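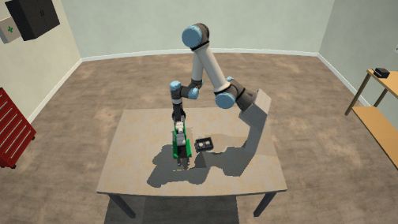 My brother-in-law says the robots will have my job by spring, and he has said so every spring since I got the job, so could you please tell me if he's right this time? - a reader, by email

Shop Talk > Automation > FAQ
Start Articles FAQ Letters Contact
December, by Noelia Calvo

Can machines do the chores yet?

Is he right this time?

Probably not, unless your job is picking up one particular part from one particular spot under good light. If it is, I'd be nice to the brother-in-law. The answers below cover what a robot arm can be expected to do around a shop or a house at the moment, with the usual warning that I get things wrong and people write in.

What can an arm on a bench do well?

Move a thing from A to B, when A and B have been nailed down in advance. Sorting small parts into trays, feeding a machine, stacking boxes of one size. It does this at four in the morning with no complaints about the radio. Change the part and you may need new fingers for the gripper, new settings and a long afternoon.

Why does picking things up take so much work?

You've been practicing since you were a baby and have forgotten the bad years. A program has to work out where the part is, which way it's turned, how to come at it without knocking over its neighbor, and how hard to squeeze. Then it has to let go, and letting go is a skill too. A long block held near one end wants to swing. A small nut wants to roll under something.

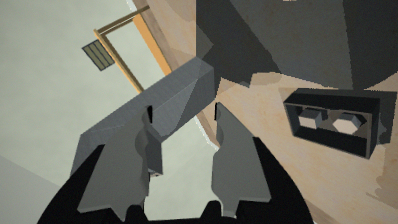
Squeezing is where a lot of plans come apart. Too soft and the part slips while the arm is moving. Too hard and you own a differently shaped part. People settle this with their fingertips and never think about it, which is why people who have never programmed a gripper are so relaxed about giving deadlines.

Why does so much of this happen in simulation?

Pretend parts are cheap. You can drop a simulated block 1313 times and the floor is fine. You can run the job overnight and move the tray a little on every try. At Prulledeo, the small outfit where I used to help out on slow weeks, one tray-loading job was run 453 times on the computer before we let it near a real bench. The real bench had a slight tilt. We started again.

So a job that works in simulation works in the shop?

It's a good sign and I wouldn't put it any higher. Real parts come with oil, burrs, glare and somebody's coffee. The simulated ones tend to be clean and exactly the size they claim to be. Good teams mess up their simulations on purpose, with odd lighting and wrong weights, and that does help.

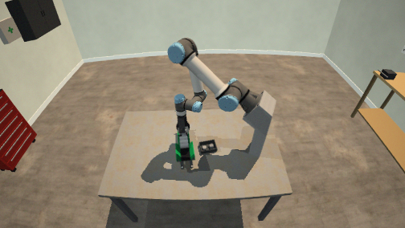

Simulated bench: green gripper lowered beside the black tray.

What about laundry?

You would ask. Shirts don't hold still and have no fixed shape, and the sleeves are worse. There are machines that fold, slowly, if you hand them the shirt nicely. By then you've done the hard half.

Dishes?

Closer. Plates are stiff and mostly round. Glasses are see-through, and that upsets cameras. I'd trust an arm with a stack of cafeteria trays before I'd trust it with my one good bowl.

Should my shop of 12 people buy one?

Write down the dullest job in the building and how often it changes. If it's the same every day, get a quote, and ask what the fixtures and the programming cost as well as the arm. If it changes every week, keep the person and buy them a better chair.

Can I send in a chore you left out?

Please do, through the Contact page. I already have four letters about gutters.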